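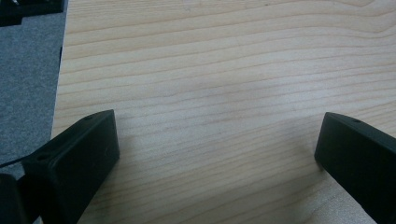 Denutthorpe Reading Room is looking for a part-time evening desk assistant to start in April. The job is 25 hours a week over five evenings, and it suits someone who likes quiet work and doesn't mind being asked the same question several times a night. You would check members in, answer the phone, shelve returns and close up. The study tables are pale wood with a wavy grain, and ink marks show on them quickly, so wiping them down at closing is part of the job.

Home About Membership Jobs Contact

We are a private lending library with 1,475 members, most of them students and retired people. The collection is mainly local history, gardening and fiction. The Hamdan map collection is kept upstairs and is handled by day staff only, but you will need to know how to book a viewing for a member.

You will need a high school diploma or equivalent and basic computer skills. Our catalog runs on Brudonik, and we will train you on it during your first two weeks. Some lifting is involved. A full crate of books weighs 38 pounds. Library experience is helpful but not required. Spanish or Arabic would be useful at the desk.

Pay is hourly and is set at interview. Parking is free after 5 p.m. in the lot behind Mado Bakery. There is no elevator to the second floor. If that is a problem, tell us and we will arrange the shelving duties differently.

To apply, send a resume and a short letter to Carla Awwad, Denutthorpe Reading Room, 49 Mill Street, or hand them in at the desk. Please include two references, at least one from a job or a school. Interviews will be held by Carla Awwad and Issa Khasawneh and take half an hour.

Posted February 3, 2021. The job stays open until filled.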